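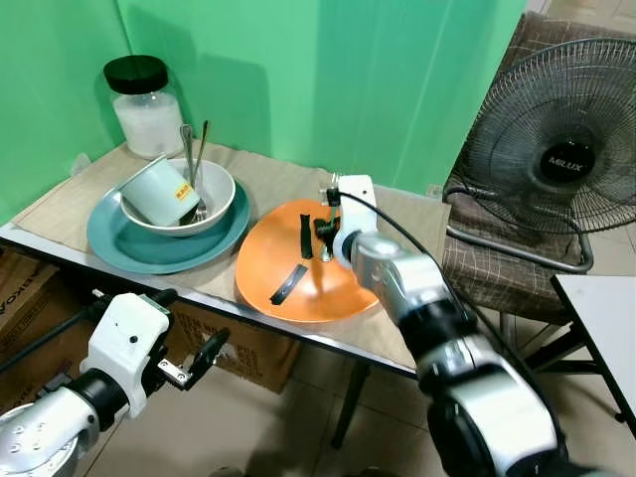 Storage jar with a screw-on lid, next to the usual dishes.

Grukometti Screw-Lid Jar, Large: A Second Opinion

4 min read | 14 comments | 200 shares

I bake most weekends and I go through a lot of sugar, so I am the person jars like the Grukometti are sold to. I have also bought enough of them to be suspicious of any jar that comes with a leaflet. This one has a leaflet. It talks about a "freshness system." The freshness system is a lid with a ring in it.

I bought mine in January from Ashworth, the kitchen store out on the bypass, and paid full price. Grukometti did not send it to me and I doubt they would have.

The claim I cared about was the seal. My kitchen is damp in winter and cheap jars give me a brick of sugar by spring. I filled the Grukometti with white granulated and put the same sugar in my old Follasbridge clip-top, which cost half as much years ago. Both went on the same shelf beside the stove. By May the Follasbridge had a crust on top that broke up with a spoon. The Grukometti had a slightly thinner crust that also broke up with a spoon. Make of that what you like. I would not pay double for it.

Salt did better. I kept coarse salt in it for a few weeks afterward and it poured fine, but salt in my house usually does, even from the box.

The lid is my main complaint. It takes 2 full turns to close, and if you start it crooked it will feel tight when it is sitting a good bit off level. I did this more than once. A clip tells you when it is shut. With a screw lid you have to look, and with flour on your hands you also have to grip, and the side of this lid is too smooth for that. Somebody in the comments on the Uscombe kitchen forum suggested a rubber band around the rim. It works, but I should not be fixing a new jar with a rubber band.

The mouth is wide enough for a measuring cup, which I can't say for the tall Uscombe jar everyone recommends. Washing is easy if you have small hands. I don't, so I use a bottle brush, and the shoulder still holds on to a line of grit. The lid is hand wash only according to the leaflet. I put it through the dishwasher anyway and so far it looks the same.

It is heavy when full. Lift it with both hands and don't trust the lid to carry it, whatever the drawing on the box shows.

The store page lists 1,972 ratings, nearly all of them five stars, and a lot of the ones I read were written the week the jar arrived. Any jar is a good jar the first week. Ask those people again after a wet winter.

Good points: wide mouth, thick glass, you can see when you're running low.
Bad points: slippery lid, easy to cross-thread, price.

If Ashworth puts it on sale and you need something big for rice or pasta, fine. For sugar I have gone back to the Follasbridge, and the Grukometti is holding dried beans.

Posted 15 July 2018

Comments (14) | Share

Contact | Copyright 2018, all rights reserved | Back to top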